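Recording demonstrations by remote control: a cautious walkthrough

Posted 2025-08-19 by Kiri McPhee

Every vendor page on this subject says the same thing. Put on the headset, move your hands, and the robot learns. I have been recording demonstrations at Sturnberg long enough to distrust all of it except the headset part. What follows is how we do it, with the bits I think are oversold marked as such.

You need a two-armed robot or a simulator that has one, a pair of hand controllers, and a way to save joint positions alongside every camera view. We run ours in a simulator called Vuvasari. The steps carry over to real arms, though I would not believe anyone who tells you the results do.

Step 1. Write the task in one sentence

"Pick up the cup and put it in the bowl" is a task. "Tidy the counter" is an argument waiting to happen. If two people read your sentence and would finish in different places, rewrite it. Rizwan Matubbar and I once recorded 433 episodes of a sorting task before finding out that he let go above the tray and I let go on it. The policy learned to hover.

Step 2. Set the start pose and keep it

Pick a resting position for both arms and save it. Begin every episode there. People skip this when they get tired, and the episodes they record after lunch start wherever the last one ended.

Step 3. Match your hands to the arms

Hold the controllers where the grippers are before you engage the clutch. If you engage with your wrists twisted, that twist stays with you for the whole episode and you will run out of wrist halfway through the reach. Scale the motion down for small objects. Half speed feels silly and records better.

Step 4. Drive from the views the policy will get

This is the step I see skipped most often, and it does the most damage. Operators like a nice floating camera off to one side. The policy will never have that camera. If you can only do the task with a view the robot lacks, you are recording something it has no way to copy.

So do at least one full practice run using only the head view and the wrist views. Expect it to be unpleasant. Wrist views turn with the wrist, up stops meaning anything, and for long stretches one of them may show you nothing worth having. The documentation for Doolan, the logging tool we use, calls wrist cameras "rich close-range context." Sometimes they are. Look through your own before you repeat that to anyone.

Views from one session, first with both arms at the island, then two over an open or occupied gripper: 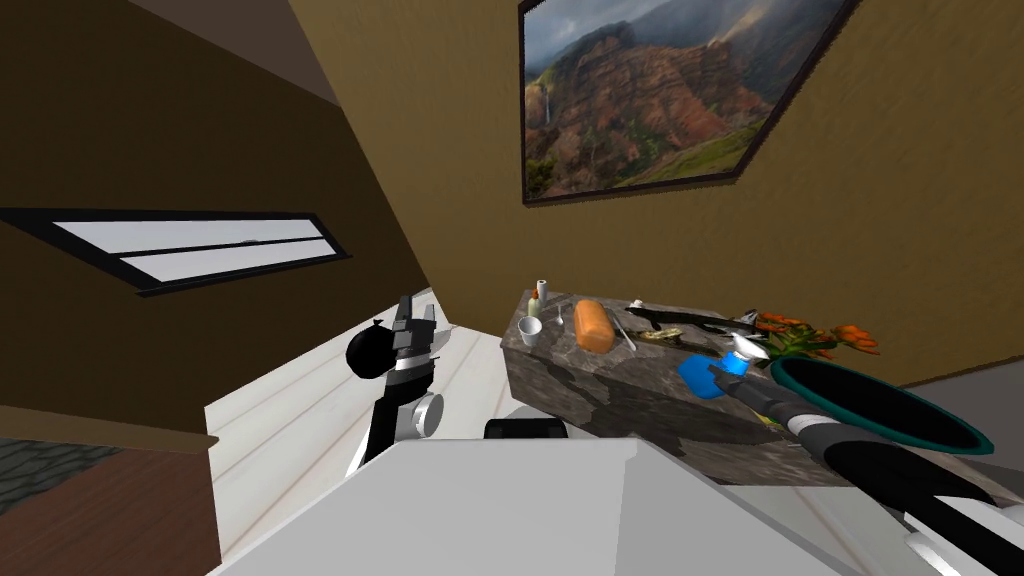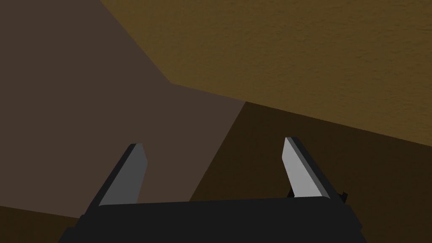
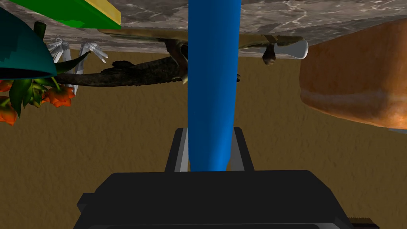

Step 5. Grasp, pause, then move

Close the gripper and wait a beat before lifting. A grasp and a lift run together are hard to separate later, and if you want to label phases you will be glad of the gap. Don't wait too long, though. A policy trained on long pauses learns to sit there – I have watched one do it for a full minute.

Step 6. Throw episodes away

Delete the ones where you dropped something and the ones where you got there by luck. Keep recoveries only if you meant to record recoveries, and tag them. Our last batch was 2,000 episodes and we kept 1,487. That felt wasteful to everyone except the two of us who had trained on the earlier, uncut set.

Step 7. Replay before you train

Play back 3 episodes from the saved actions alone, with the operator's hands off the controllers. If the replay misses the object, your timestamps or your action format are wrong, and no amount of extra data will fix that. Nitley, the office down the road from ours, trained for a week on actions shifted by several frames.

What I would ignore

Ignore success rates quoted without the number of trials. Ignore claims that variety takes care of itself if you record enough – ten operators repeating one layout gives you one layout. Move the objects between episodes, and write down how you moved them.

I plan to rerun the cup task in October with new operators and the side camera switched off from day one. My guess is that the demonstrations will be slower and the first week's will mostly get deleted. If you have done the same comparison, send me the counts, including the failures.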